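**Folding (laundry)** is the handling of clean clothes and household linen so they take up less room and crease less. Normally the last job after drying, or after ironing if anyone irons. Covers shirts, trousers, towels, sheets, and so on. Related: rolling, hanging, bundling.

## Background

Cloth has been folded for storage for as long as there have been chests to put it in. Before wardrobes with rails, most clothing lay flat. Creases from the chest were normal and in some places liked – a sharp square crease in a tablecloth showed it had been put away properly.

Hanging took over for coats, dresses and shirts once cheap wire hangers turned up. Knitwear stayed folded, as hanging pulls the shoulders out. Underwear and socks mostly went in drawers, folded or not.

In commercial laundries the work was done by hand at long tables, usually in pairs for sheets. The Drummond steam laundry at Purkuncombe kept a piece book, and the best known page lists 1,822 items folded in one week in January by a room of 41 women. Flat linen made up most of it. Shirts were counted seperately and paid at a higher rate.

## Basic method

Most garments follow the same order whatever the final shape:

1. Lay flat, face down, on a table or bed. Smooth out from the middle.
2. Bring in the sides. Sleeves go back along the body.
3. Fold up from the hem, in halves or thirds.
4. Turn over and stack.

Thirds give a narrower parcel, halves a flatter one. Thick cloth wants fewer folds. Slippery cloth (satin, some linings) tends to open again unless there is weight on top.

## Working surface

A table at hip height is easiest on the back. Beds are more common at home – soft and wide, but low, and the cover shifts about under the cloth. Some people lay a clean sheet or a big piece of paper down first.

Light matters more than expected. Dark clothes especially, where seams are hard to find in the evening. Black and navy socks are the usual complaint.

## Picking up cloth

Cloth is held either at a corner or along a fold. Corner holds suit sheets and towels, where the corners have to meet. A fold hold gathers several layers together and suits soft garments being moved or turned.

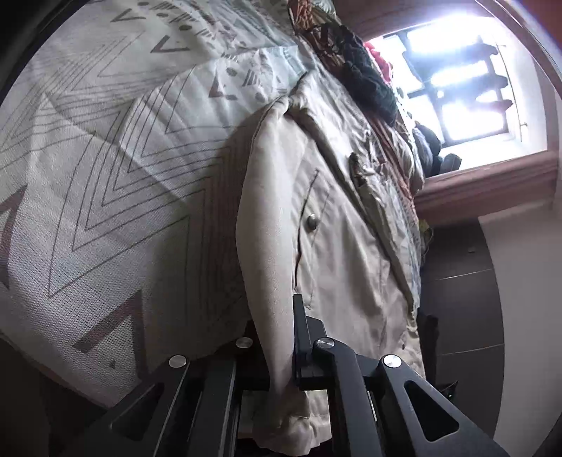
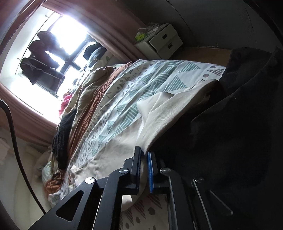

## Types of fold

### Flat fold

The ordinary shop fold. Front showing, collar at the top, sleeves hidden. Good for shelves. Poor for deep drawers, as only the top item can be seen.

### Upright or file fold

Folded small enough to stand on its edge, in a row. Everything visible at once. Needs a full drawer or the row falls over. Dividers help.

### Roll

Trousers, T-shirts, anything going in a bag. Rolls fill odd corners well. Heavy jumpers make bulky rolls and are better flat.

### Fitted sheets

Generally thought the hardest. The usual way is to tuck the elastic corners into each other, 2 at a time, then lay the result down and square off the edges. Many households just bundle them and this does no harm to the sheet.

## Folding boards

Hinged boards of card or plastic, used to get every shirt the same width. Known in shops well before they were sold for the home. The Kidico board was a small version for children's clothes, first run of 1,000, with numbered flaps. The Londine was an adult size with a handle. Both are out of production, second hand ones do turn up.

The home economics writer Gillespie Niven was against boards. Her pamphlet *Put Away* argued that a forearm was measure enough and that a board was one more thing to store. Later editions soften this a bit and allow one for shirts.

## Storage and creasing

Creases set where cloth is pressed while slightly damp, so airing first is the standard advice. Linen creases worst, then cotton. Wool drops its creases if left hanging overnight. Refolding stored linen along differnt lines every few months stops wear along one edge, mainly a concern for old tablecloths and christening gowns.

Acid-free tissue is used between the folds of museum pieces. Large flat textiles are rolled on a tube instead.

## See also

- Airing cupboard
- Ironing
- Linen press
- Mangle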